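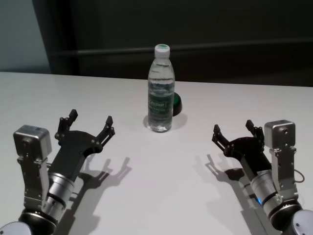 Temps de lecture : 2 min

« Ah non, pas la bouteille, tout le monde commence par la bouteille ! » C'est la première phrase que j'ai entendue en poussant la porte du club de robotique Gella, et elle m'a tout de suite mise à l'aise. J'avais préparé des questions très sérieuses sur l'avenir de l'automatisation (je les ai encore, si quelqu'un les veut). On a surtout parlé de plastique, d'ombres et de patience.

Le projet s'appelle Flivinitz et le principe tient en une ligne : deux bras, deux pinces, une table blanche, et une bouteille d'eau à saisir sans l'écraser ni l'envoyer par terre. L'élève de terminale qui s'occupe de la programmation m'a laissée m'asseoir à côté d'elle. « Une bouteille transparente, c'est pénible, m'explique-t-elle. Nous, on voit une bouteille. La caméra, elle voit des reflets et la table à travers. On a passé tout le mois de février là-dessus. » Et le bouchon ? Elle rit : « Le bouchon, c'est mon meilleur ami. Il est blanc avec un rond vert, on peut s'y accrocher. »

Je lui demande pourquoi deux bras, alors qu'un seul suffirait pour attraper une bouteille. « Pour attraper, oui. Pour dévisser, essayez avec une seule main, vous verrez ! » J'ai essayé le soir même dans ma cuisine. Elle a raison, et j'ai dû éponger.

Son camarade, lui, s'occupe de la mécanique – il a les doigts pleins de graisse et il s'en excuse trois fois. Il parle des pinces comme d'autres parlent de leur vélo. « Il y a des petites vis partout, et elles se desserrent. Avant chaque séance on refait le tour avec la clé. La première fois, on ne l'a pas fait, et un doigt s'est mis de travers en pleine démonstration. Devant les parents, évidemment. » Il garde un cahier où chaque essai est noté à la main. On en est au numéro 452, et l'objectif est d'arriver à 1 000 avant la rencontre de Hutlow, où ils affronteront 8 équipes.

« Et vous y croyez ? » Silence, regards en coin. « Moi, je voudrais qu'on ne finisse pas derniers, lâche-t-elle. – Moi, je voudrais battre Chowdary », répond-il aussitôt. Chowdary, c'est le lycée d'en face, et la rivalité a l'air ancienne !

Leur professeure de sciences de l'ingénieur intervient peu. Elle m'avoue que c'est ce qui lui coûte le plus : « Je vois l'erreur dans le code, et je me tais. Parfois pendant une heure. » Elle a quand même imposé une règle, les mains restent loin de la table dès que les moteurs sont sous tension, et là-dessus personne ne discute.

Avant de partir, j'ai demandé ce qui viendrait après la bouteille. Elle voudrait une tasse, à cause de l'anse. Lui penche pour un œuf. Ils en débattaient encore quand j'ai remis mon manteau.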